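Two cups, one shelf

September 9, 2019

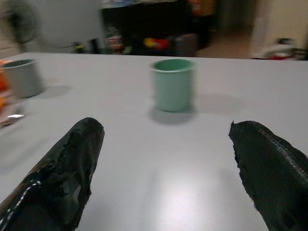 The green one and the grey one, on the pale table.

I have been trying to get the number of cups in the kitchen down. It started when I moved the kettle to the other side of the cooker and found that the cupboard above it was the wrong cupboard. Everything I wanted in the morning was now behind me. So I took the lot out and put it on the floor, and then didn't feel like putting it all back.

The flat in Endell had one of those long cupboards that runs the width of the wall, and you could own as many cups as you liked without noticing. Here in Trallstead there are two short shelves and a hook rail. The lower shelf is 30 cm deep and the upper one is less, and the upper one has a pipe going through it, boxed in by whoever had the place before. A dinner plate will not go beside the pipe. A cup will, if it has no handle.

That is how I ended up thinking about plain cups without handles. I had plenty of mugs. I like mugs, but a handle takes up a surprising amount of shelf, and you can't turn them all the same way without one sticking out over the edge. I chipped two that way last November, both on the same corner of the worktop.

The green cup is plastic, a mint colour, darker green inside. The rim is rolled and goes out slightly, so it is comfortable to drink from and doesn't feel sharp the way some cheap plastic cups do. I use it for water, mostly by the bed, and for rinsing after brushing my teeth when the bathroom glass has gone missing. It is short, so it isn't easily knocked over by a sleeve.

The grey one is much the same shape. It is a pale stone sort of grey with a darker inside. I keep this one by the sink. It gets used for measuring out rice, which I know is what measuring cups are for, but I have cooked rice with this cup long enough to know where to stop pouring. One cup of rice, not quite two of water, lid on, leave it for 15 minutes with the heat off at the end. If I changed the cup I would have to learn it again.

I had a set of Guerreiro tumblers before these. They were a present and they looked good on the table, but they were tall and narrow and I could never get a sponge to the bottom. I ended up buying a bottle brush just for them, and the bottle brush then needed somewhere to live. They have gone in the charity box, with the brush.

I did think about buying new. There is a shop on the main road that sells Ciltus kitchen things and I went in and looked at a stacking set. It was nicely made, but it came as a full set or nothing, and I didn't want a full set. I came home with a washing-up bowl.

The rule I have settled on is that a cup stays if I have used it in the last month. I was strict with the mugs and less strict with everything else. The big soup mug stays even though it is only used in winter. The two small coffee cups stay because they fit inside each other and take up hardly any space. The mug from an old job went, and so did the one with the lid that never sat properly.

The upper shelf now has handleless cups along the pipe side and bowls on the other. Plates are on the lower shelf. Mugs are on the hook rail, which I had been using for tea towels, and the tea towels are over the oven door. I lined the shelves while they were empty. The liner came on a roll 100 cm long and I needed slightly more than that, so there is a strip at the back of the lower shelf with nothing on it. It is behind the plates.

Cleaning the cupboard took longer than the sorting. There was a ring of something brown under where the honey used to stand, and it needed hot water and a scraper. I left the doors open overnight to dry out. The left door still drops a bit on its hinge – I have tightened it twice – and I think the screw hole has gone. I'll try packing it with a matchstick before I buy a new hinge.

The next job is the drawer under the cooker, which is full of baking trays and won't shut unless you push the top one down with your hand. I have also got a bag of lids in the hall that may or may not belong to anything. Those can wait until I have dealt with the door.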